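Section 4. Teaching a Transfer Task by Remote Control

Read this section through once before you power the arms. The sales sheet for the Perar controller says an operator can teach a transfer task in one sitting. Plan on more than one. Your first session will mostly teach you how you move, and the recordings from it are seldom worth keeping.

The task used throughout this section is a simple hand-off. The left arm takes a switch from the left bin and sets it on the belt. The right arm picks it off the belt and places it in the right bin. It sounds like nothing. Through a pair of remote handles it is slow and fussy, and a model trained on careless recordings will copy the carelessness.

4.1 Before you record

1. Cover the work surface with plain paper and mark a grid on it with tape. The grid is for you. Use it to put the bins back where they were after each run.

2. Set one bin at each end of the conveyor. Line both with foam.

3. Place the switches in the left bin. Leave the right bin empty.

4. Run both arms to the home position and check that the cables follow without pulling.

5. Open and close each gripper twice from the handles. If one lags behind your hand, stop and redo the pairing in Section 3. Do not try to "get used to" the lag.

CAUTION: Keep your hands out of the work area while the handles are live. The hold button on the Perar stops the arms from following you. It does not cut power, whatever the label suggests.

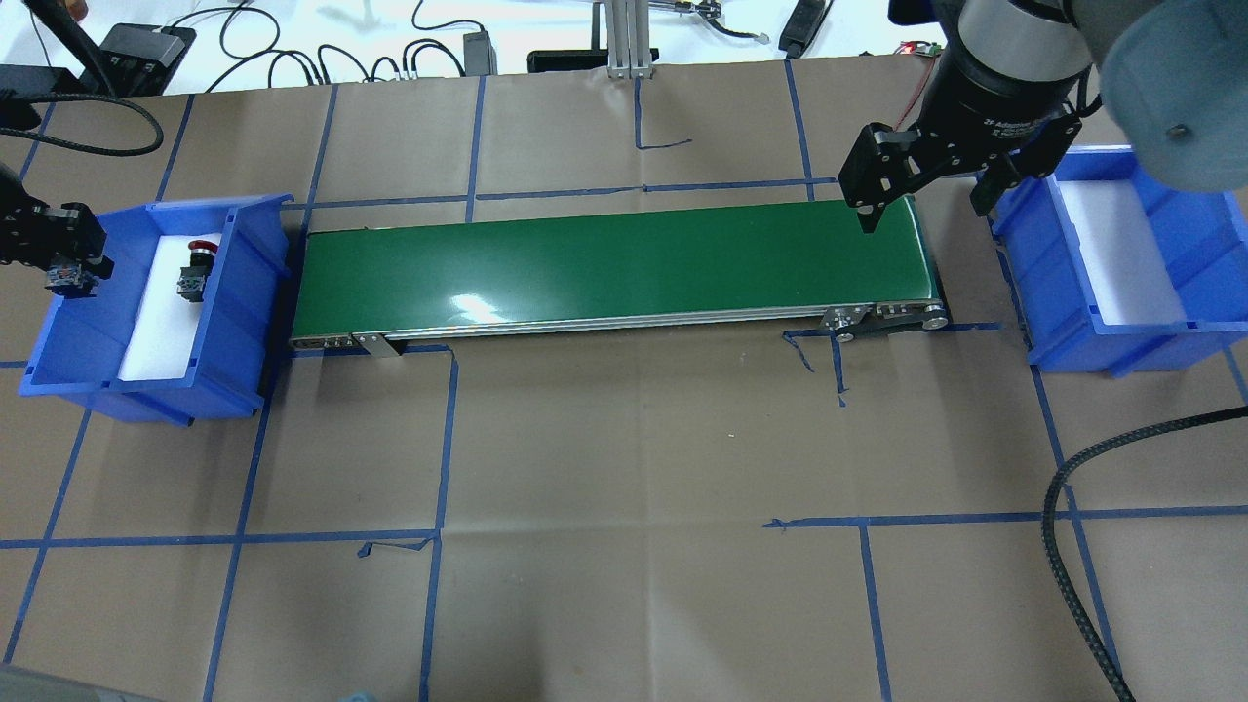
Arari Set-Up Guide, page 233

The left gripper has a switch in its fingers over the left bin, with the right gripper waiting at the far end of the belt. Hold the right arm there until the part has been set down. Many new operators drive both arms at once to save time, and the recording ends up full of small twitches from whichever hand they weren't watching.

4.2 Recording a run

1. Press Record and wait for the tone. Motion before the tone is lost.

2. Lower the left gripper over one switch. Grip the body. A round cap is a poor thing to hold and tends to roll in the fingers.

3. Lift straight up until the switch clears the bin wall, then move over the belt.

4. Set the switch down and open the gripper fully before you back away.

5. Bring the right gripper down over the switch, close, lift, and release it in the right bin.

6. Return both arms to home and press Stop.

NOTE: If you drop a switch, finish the run if you can and tag it "recovered." The Mockus training software claims to make good use of these. We have seen mixed results, so keep them in their own folder until you have compared a model trained with them and one trained without.

4.3 How many runs

The software will let you start training after 4 runs. Don't. That setting exists so the demo can be finished before lunch. We suggest 300 clean runs for this task, with the switches moved to new spots in the bin between runs.

Ignore the quality score shown after each run. It measures smoothness — a smooth run that misses the bin still scores well. Watch the playback.

4.4 If playback looks wrong

Arm drifts to one side: redo the camera check in Section 2.

Gripper closes early: you were probably closing early. Look at your own runs first.

Error 2687: the handles lost contact during recording. Delete the run. The Isik repair tool will offer to fill the gap, but the motion it puts in was never made by anyone.

Revised 24/02/2021. Section 5 covers training.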